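Help Board > Laundry & Linens > Towels

Pink towel went patchy, one part way darker red. fixable??

gusis88
Posted June 26, 2018

Ok so quick one. Have a pink towel, the soft fleecy kind, came in a set from Bech. Washed it with a red Itcombe gym shirt (my fault, I know). Now I think I see a darker red area but my sister says its just the light in that room and I'm nuts. Already ran it 2 times on cold. Havent put it in the dryer yet. Do I soak it, bleach it, give up? Also where do I keep towels if theres no closet, only a small table w/ a basket on it and some fake flowers. Guests in 3 days. Thanks!!

Béla Kovács

Don't dry it. Heat sets loose dye and then you're stuck.

First find out if it's dye at all. Take it to a window, hold it up, turn it over. If the dark part moves when you turn the towel, its shadow. If it stays put, dye.

If dye: cold water in a tub, oxygen bleach (NOT chlorine on pink), leave it 6 hours. Check the water. Pink water is good, means it's coming out. Dump, refill, go again til it stays clear. Then a normal wash by itself. Check the care tag first, I'm assuming cotton or a poly blend here.

Up close, then bunched up, then the basket by the flowers: 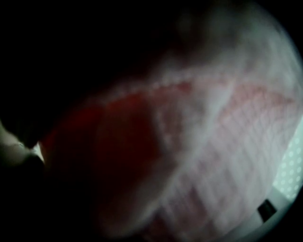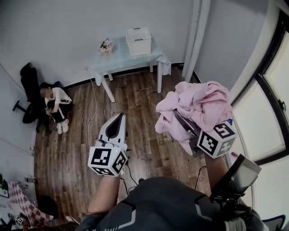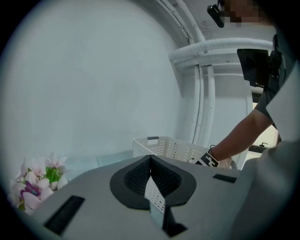 Where to keep it

Plastic basket with holes is fine, air gets thru. Roll the towels, don't fold, they fit better standing up. Make sure they're totaly dry first. Move the flowers to the other end of the table if they're in the way. A cloth over the table edge is fine too, just don't put it under a damp towel, it'll stay damp.

grelico_mom

vinegar!! 1 cup in the rinse. works on everything. or just buy a darker towel lol

Contact Us | Terms | © Grelico Help Board | Back to top

We use cookies to keep you signed in. By staying on this site you agree to our cookie policy. OK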